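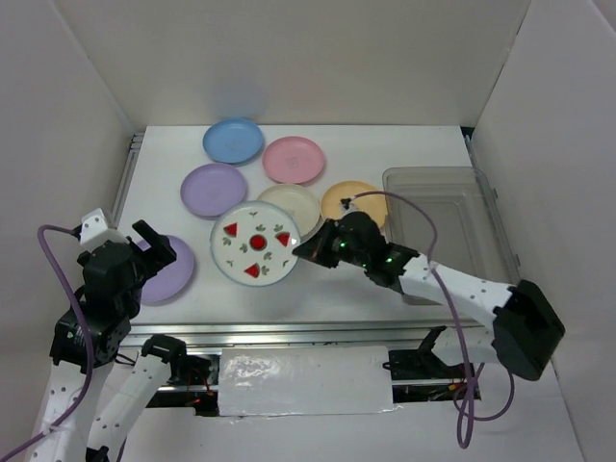

*Plates and bin on the two-arm table at Ellport*

## About Kitard

Kitard records examples of everyday handling work for teams that train robots. Our workshop is in Ellport, and we have a smaller office in Dostombridge where the recordings are checked and labelled.

The company was started by Glenys Sugden and Johannes Du Plessis, who had both worked in packaging. Johannes still looks after the arms. Glenys deals with clients and writes the task sheets.

Most of our work is with plates, boxes, cloths and other things found in a kitchen or stockroom. An operator guides both arms through a task, and we keep the camera footage together with the joint readings. Then the items are moved and the task is done again. Failed attempts are kept too -- they are marked as such and stored separately.

Our current plate set, named Psarras, holds 1099 recordings. Of these, 589 have been checked by Vusumuzi Baloyi and Naledi Magagula in Dostombridge. The next part will be released to clients in February.

Marietjie Kekana trains new operators. Each one completes 233 practice runs before their work goes into a set.

Visits to Ellport are by arrangement. Please write to Glenys first.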